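Two weeks of shuffling somebody else's groceries

July, and I am once again the custodian of a kitchen in which it is impossible to cook.

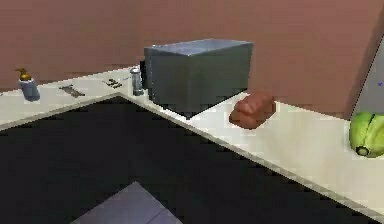 The question I was supposed to answer this summer sounded small when Mafalda Lobo wrote it on the whiteboard. Our policy, which we call Stelley for reasons that predate me, learns to pick up a named thing from a counter. It does this well in the kitchens it trained on. Move the same things somewhere else and it goes to pieces. Is it the room that throws it, or the stuff lying around in the room?

I had opinions. I thought it was the room. Wall color, countertop color, the general mood. I told everyone this at lunch, which was a mistake, as Jaime Barros writes things down.

So, the method. Take one simulated kitchen and hold it still. Then generate variants along two separate dials. The first dial changes surfaces and lighting and leaves every object alone. The second leaves the surfaces alone and reshuffles the objects: where they sit, which way they face, what their neighbors are. Each dial has 50 settings. Every policy checkpoint gets 2000 trials on each dial, same instructions, same starting pose, five random seeds. Hye-jin Oh wrote the shuffler, and it is a lovely piece of code apart from the afternoon it stored all the bread inside the wall.

The room dial did almost nothing. I could paint the place like a fast food restaurant and Stelley would carry on, a bit slower, mostly fine. The object dial flattened it. Success on "pick up the bread" fell by nearly half when the only change was what stood next to the bread. Put something big and boxy beside it and the gripper headed for the box with real conviction.

Jaime read my lunch remarks back to me in the group meeting.

What I think is going on (and Jitendra Prajapati thinks I'm wrong, so weigh that) is that our training layouts were made by people, and people are tidy in the same ways. Appliances go in corners. Small stuff goes near the wall. The policy picked up on "bread is the lump to the right of the appliance" and got away with it for 3000 demonstrations. Jitendra says it's the image resolution and that small objects are mush by the time the encoder is done with them. He has a plot. I have a different plot. We are both very calm about it.

The fix we tried was boring. We ran the shuffler on the training set too, and retrained. That got back most of the loss on large objects and very little on the small ones, which is a point for Jitendra, and I'm recording it in this paragraph where he may not look.

Still to do: run both dials together, which I've been putting off on account of the compute bill, and try the whole thing on Barreto's drawers instead of open counters. Also the shuffler still lets objects hang over the counter edge by a hair now and then. Hye-jin says that's physically plausible. She has seen my desk.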